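Appiah Household Starter Packs
Progress report to the Stistberg Fund, second period, to the end of January

Prepared by Araba Boateng, with figures from Kojo Sulemana

1. Summary

The grant pays for packs of everyday household and personal items for people moving out of temporary housing into a place of their own. We planned for 241 packs across the year. Work in this period went into sorting donated stock, settling what goes into a pack and trying out the packing method before the main run in the spring. We are on budget and slightly behind on deliveries, for the reasons given in section 4.

2. Stock and sorting

Most of our stock comes from two sources. Remton sends mixed cartons of surplus goods, and Surico sells us toiletries and paper goods at cost. The Remton cartons are useful but unpredictable. One may hold nothing but tissues and the next a bit of everything, much of it with labels in languages our sorters can't read.

Fiifi Ankrah now runs the sorting table. Items come out of the carton and go onto a tray, and a pack is made up from the tray. Before this we packed straight from one carton to another and kept finding gaps afterwards. With the tray, the person packing can see what is on hand before starting, and bottles, tissues and boxed items can be swapped in or out without emptying anything.

Packaged goods with a barcode are checked against the stock list as they are handled. Where the wording is in Chinese, as it is on a good many of the narrow boxes, Delali Amegashie looks up the product from the code and adds a plain English line to the list. Anything we can't identify is set aside and doesn't go out.

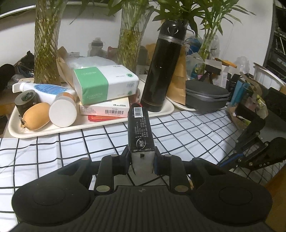

3. Contents of a pack

At the last review you asked us to fix the contents. We have agreed a core list with the housing workers, and a second list of items that are added when we have them.

Core list: tissues, a pump bottle of hand soap or body wash, shampoo, toothbrush and toothpaste, washing-up liquid, a cloth and a bath pouf or sponge.

Added when available: a small radio, storage tubs with lids, kitchen tools, batteries, a torch.

The radios were Ginette Delaunay's suggestion after her visits to new tenants, several of whom had no television or internet for the first few weeks. We don't have enough for every pack and would like to discuss this at the next meeting.

4. Packing

We use plain brown cardboard cartons, reused where they are sound. Heavier things and bottles go at the bottom, boxed goods along the sides, and soft items such as the poufs last, to fill whatever space is left. Old delivery labels should be covered or removed before a carton goes out. This was missed on a few in November and we have added it to the checklist.

Two packers working from one tray finished 12 packs in a morning session. With a second table we think the same two hours would give us close to double that, as most of the waiting was for the tray to be refilled.
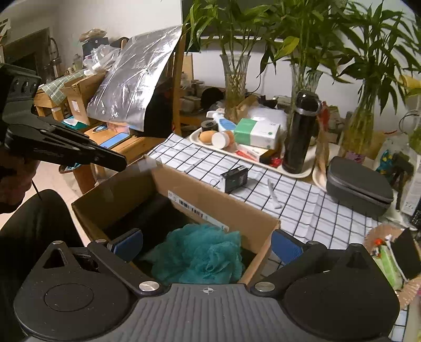 Bottles remain the main source of damage. Of the packs delivered in this period, 11 came back with a comment from the tenant or the housing worker, and most of the comments concerned leaks from pump bottles. Kojo has asked Surico for bottles with a locking nozzle. Until those arrive we are taping the pumps down and putting each bottle in a bag.

Deliveries slowed in December when the van was off the road for repairs. Packs already made up were kept in the back store, and the backlog should be cleared by the end of February.

5. Spending

Spending to date is in line with the budget you approved. The line for cartons and tape is underspent by 1,000 because so many of the Remton cartons could be used again. We would like your agreement to move that sum to toiletries, where the price of shampoo has gone up twice since the autumn. No other changes are requested.

6. Next period

Set up the second table and a second tray.
Finish the English product list and print a copy for each table.
Replace the pump bottles once Surico confirms a supply.
Clear the delivery backlog.
Visit a group of tenants six weeks after delivery to ask which items were used and which were not. Ginette will lead on this and send you a short note of what she hears.

Questions on stock should go to Fiifi, and questions on spending to Kojo.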